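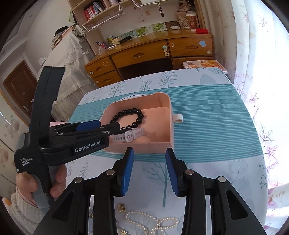 L. Charvát

Hand-guided gripper work

Hand-guided gripper work is a form of paid manual work in which a person carries out ordinary household or workshop tasks while holding a robot-style gripper in each hand. The movements are recorded and used to teach robots to do similar tasks. It belongs to the wider field of robot learning, and it is one of the most absorbing corners of it, with everyday human skill as the raw material. People who do the work are usually called operators, collectors or, at some sites, demonstrators.

Equipment

The tools are generally held in pairs, one to a hand. A typical tool has an upright handle and a set of jaws that open and close under the operator's control, with soft pads at the tips to help with grip. The pads in the photograph are blue, and the tool on the left carries the words "Data Acquisition System" on its handle. Designs differ in weight and in how far the jaws open. Many include a camera, so that the recording shows the task from close to the jaws.

No robot needs to be present. An operator can work in a kitchen, an office or a bedroom, and the settings are often left much as they would be in daily life, with books on the shelves and curtains at the window. Variety is prized. A cup on a bare bench teaches a machine far less than the same cup on a patterned cloth among a dozen other things.

Tasks

Tidying is a staple. Small personal items are especially rewarding to work with, as each behaves in its own way when lifted. A white watch strap, held in the jaws over the wall of a pink storage box, bends wherever it is free to bend. The black bead bracelet inside the box lies in a loop, and a strand of small pearls on the table is tangled, a lovely test of patience for anyone with 2 padded fingers where they are used to having five.

Other common tasks include folding towels, closing drawers, stacking dishes and pouring dry goods. Each attempt is called an episode. Dropped items and second tries are sometimes kept, and many teams value them highly. A robot that has only ever been shown perfect movements may have no idea what to do when a bracelet slides off the pad.

The working day

At Carninbridge, where the Jernance workshop has run gripper sessions beside its repair and packing benches, a full set for one operator is 400 episodes, spread over several shifts. Sessions start at 8.30 in the morning and change task before lunch. The site's shared library, known as Mundov, passed 600 different objects in July and holds more than 2000 hours of recordings.

New operators tend to be slow for the first few days. The wrist has to learn that the jaws reach further forward than the fingertips do, and the eyes have to settle on the pads. After that the improvement can be startling to watch. Experienced operators pick up a ring or turn a strap end over with hardly a pause, and several describe the feeling as something like learning to eat with chopsticks.

Effects on staff

The change most often reported is in what counts as skill. Packers at Jernance had always known that a necklace should be lowered clasp first, but the habit had never been written down. Once the recordings began, such habits were discussed, compared and given names. Staff who had done the job longest found themselves in demand as teachers, and some moved to reviewing episodes full time.

Physical strain is the main complaint. Holding a tool upright for long periods tires the forearm and thumb, and the Carninbridge rota was altered so that gripper work alternates with bench work. Lighter handles have helped too.

Pay and credit are less settled. Some operators ask whether a person whose movements train a machine should be paid by the hour or share in later use of the recordings. Others worry about their own packing jobs. At Jernance the packing benches are still staffed by people, while robots trained on the library have so far been tried only on trays of single, well-separated items. Tangled chains remain human work, much to the pride of those who can undo them.

Privacy also matters. Rooms used for recording may contain personal belongings, and operators are normally told in advance what will be kept.

See also

Learning from demonstration
Robotic gripper
Job rotation
Repetitive strain injury

Contact the editors | © Carninbridge Encyclopedia of Working Life | Back to top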